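12 January 2023 – bench notes, Wendt tablet

Third try at getting the Wendt back from its boot loop, and I think I've got it!
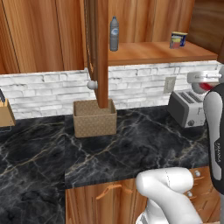
The Prilberg flasher kept quitting at 78 percent, so I swapped the cable (the short one from the Wullville drawer) and moved to the back USB port. Went straight through after that. Image was 642 MB, done in 8 minutes.

Wi-Fi is still flaky – it dropped 2 times while I updated apps. Going to try the older Disteo driver next. Please don't wipe the SD card, my backup's on it.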